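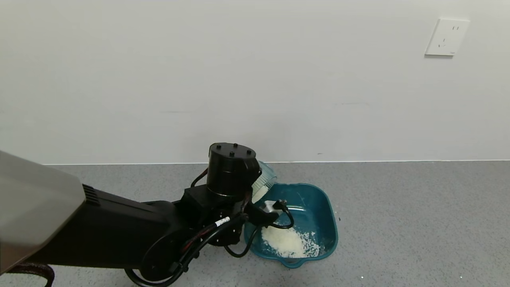
Sustel's arm over the teal basin, with the clear container tipped toward the white grains.

Sustel is a home-built robot arm project, and I'm the one who keeps this article up, so forgive the first person! It grew out of Flurkenden, the shared workshop where Marisol Meléndez and I rent 2 benches and argue over the good screwdrivers.

Name
Marisol picked it. It's short and it fit on the label maker tape.

Build
We started in February with a secondhand arm and a pile of cable ties. The wiring took forever - I rerouted the wrist cables 3 times and they still loop lower than I'd like. Parts came to roughly 1226 dollars, and 372 of that went to the gripper (ouch). The control software is called Isah, and Marisol wrote nearly all of it.

Pouring
This is the job we care about most. A basin goes on the floor, the gripper holds a container over it, and Isah works out how far to tilt the wrist. Dry grains are way more fun to test with than water, though you do end up sweeping a lot.

See also: Stestatari, our older wheeled cart.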